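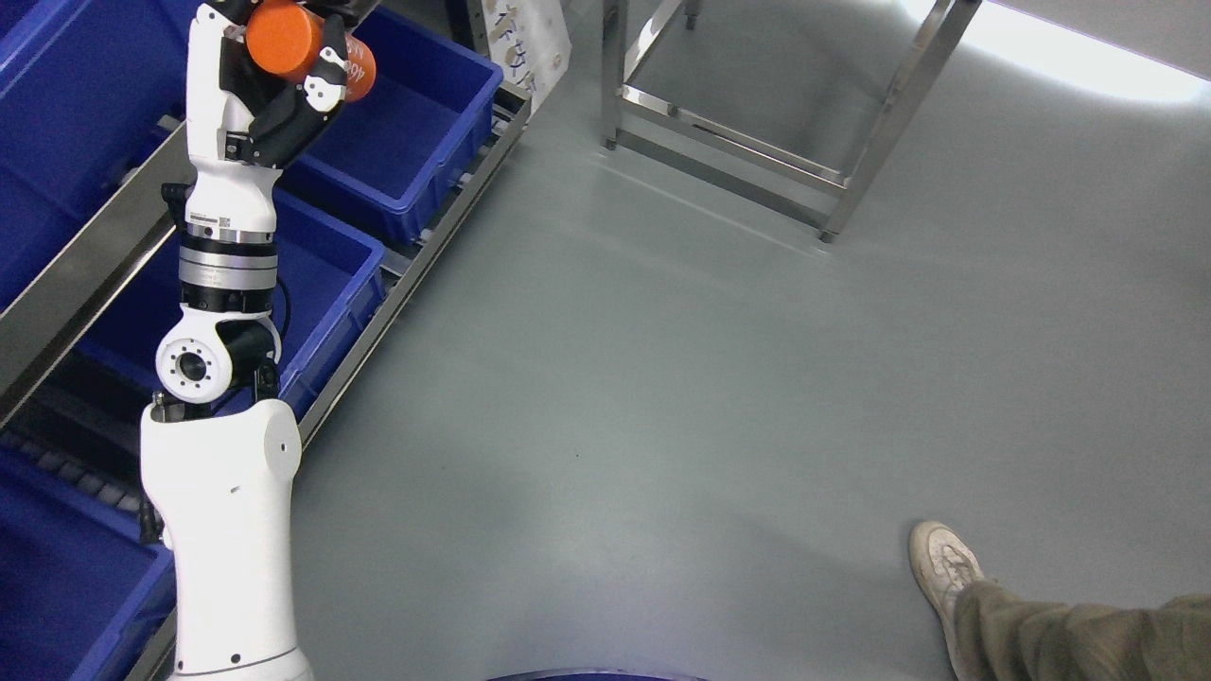
Progress Report No. 8, page 1

To: Anežka Tichý, Cosier Fund
From: Troels Vestergaard, Wurnow Orchard Survey
Period: spring to end of July

Dear Anežka,

You asked for something shorter than last time. I have left out the appendix on ladders, which may be missed by its author.

The old trees

We have now recorded 2,697 fruit trees along the lanes between Wurnow and Trosau, of which 1,524 have been given a variety name that two people agree on. The rest are down as "apple, probably" or "pear, see notes". The notes mostly say "apple, probably". We hope to settle many of these in autumn when there is fruit to look at, and the remainder will go to the pomologist in Reinholz, who answers letters in the order he feels like.

The Trosau end took longer than planned. The parish map shows a double row of plums behind the churchyard. There is a car park behind the churchyard. We did find nine plums on the far side of the brook, and the landowner has agreed to leave them standing in return for our not asking about the fence.

Grafting

Of the 30 grafts made in March, 22 have taken. Five failed outright and three were eaten by a goat whose owner has been spoken to, as has the goat. The survivors are in the nursery bed at Wurnow and will need stakes before winter. I had budgeted for stakes in the wrong year, so please see the note under money.

The course

The pruning course ran on a Thursday evening, six till nine, and was full. Feedback was kind, apart from a request for fewer Latin names and a chair with a back. Both are being looked into. A second evening is pencilled in for October, on storing apples, and the school has offered us its hall again provided we stack the tables the way we found them.

Money

Spending is a little under plan - mainly the printing of the variety booklet, which can't go ahead until the varieties have names. I would like to move about 400 from printing to stakes and tree guards. A yes by email will do.

Next period

Fruit identification from September, the storage evening, and a second go at the lane north of Reinholz, where we were turned back by nettles. We have bought better trousers.

Regards,
Troels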